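Zonico Support Forum > Grippers > Tapered fingers vs. stock pads, small metal parts
Status: Open
Opened: Monday, April 10, 2023
Product: Zonico two-arm cell, Lockwood controller
Grippers: Semham tapered fingers, Makia flat pads

Hi all! First off, I love this cell. We've been running both finger sets on the same job, moving wing nuts from a tub to the compartments of a desk organizer, and the difference is big enough that I want to get it right before I settle on one.

The job is 600 picks per finger set. Makia pads finished theirs with 166 missed grasps, nearly all on nuts lying flat. The Semham fingers are doing much better on the flat ones (so good!), but now the wrist view and the fixed view disagree about where the tub wall is, and the right-hand finger keeps coming down too near the rim.
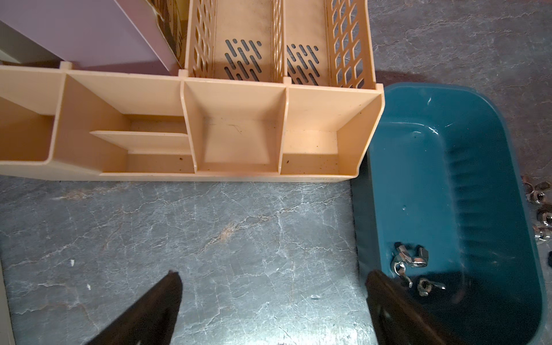 Wrist view, Semham fingers at the tub. Three nuts inside, more on the surface by the rim.

Tried so far:
- Reran hand-eye calibration on the wrist camera. Offset dropped to almost 2 mm and stayed there.
- Swapped the finger profile in the controller from "pad" to "tapered". Fixed the closing width, did nothing for the offset.
- Slowed the approach. Prettier to watch, same result.
- Put the Makia pads back on for a short run. Offset gone, missed grasps back.

So I'm leaning toward the tool center point. The tapered tips are longer than the pads and I only typed the new length in on one arm. I'll enter it on the other one tonight and rerun.

Update: length entered on both arms. The rim problem is gone on the left arm, which is great news. The right arm is better but still drifts after a controller restart, as if it reloads the old value. For the next run I'm logging the stored tool length before and after each restart, with the fixed view saved alongside so I can check both arms against the tray.
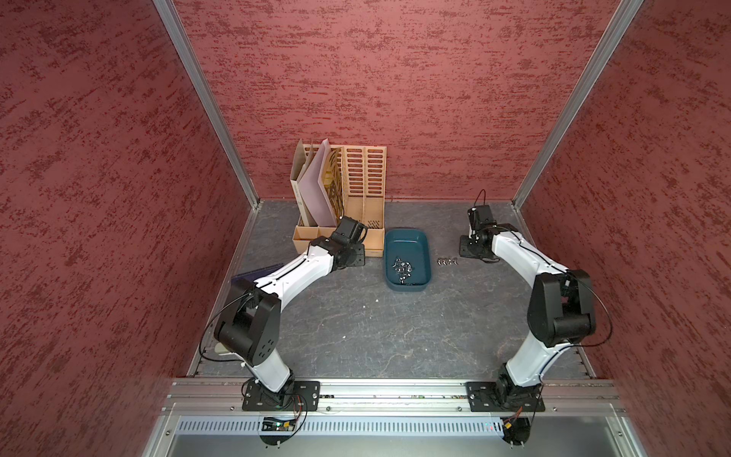
Do I have to recalibrate the wrist camera every time I change fingers?

Only if the camera or its bracket moved. Changing fingers alone means updating the tool length and the finger profile, then saving both to the arm's own tool slot so a restart doesn't bring back the old numbers.

Next step on my side: save to the tool slot on the right arm, restart, repeat the full set. Leaving the ticket open until then.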